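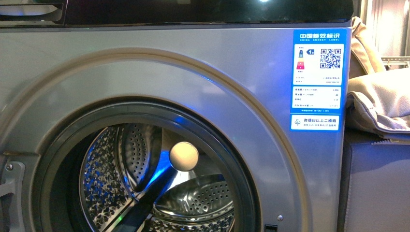

Natalina thinks I should wash the new towels twice before anyone uses them, once with nothing, once with a bit of vinegar, or they'll just push water around. Said so on the phone before I'd even got my coat off. Fine. Twice then.

3/1/24. Laundry day, all of it. Silver washer, blue light in the drum, one little cream ball sitting in there and no clothes. Took a look, shut my eyes for a second, went to find the socks.

Order of business: towels, then sheets, then Natnael's work shirts from Raldale (the collars, ugh). He wants 3 of them for the trip. Told him last night, leave them by the door. They were under the bed.

Bill from Beyene came too, 467 for the plumbing, more than he said in July but the pipe doesn't leak so I'm paying it and not calling. Must find stamps.

Detergent nearly gone. The Simuso stuff makes my wrists itch, going back to the plain powder. Write it on the list. Where is the list.

Mom's tablecloth by hand, in the sink, cold. Do NOT let anyone help with that. Gravy spot still there from the holiday, tried salt, tried soap, will try leaving it alone.

Sheets on the line if the rain holds off, otherwise over the doors agian. Natnael home at 4, wants soup. Have onions, have lentils, no carrots. Could send him to the store but he'll come back with chips.

Still need to call Natalina back and tell her yes, vinegar, she was probly right. Tomorrow. Going to strip the beds now.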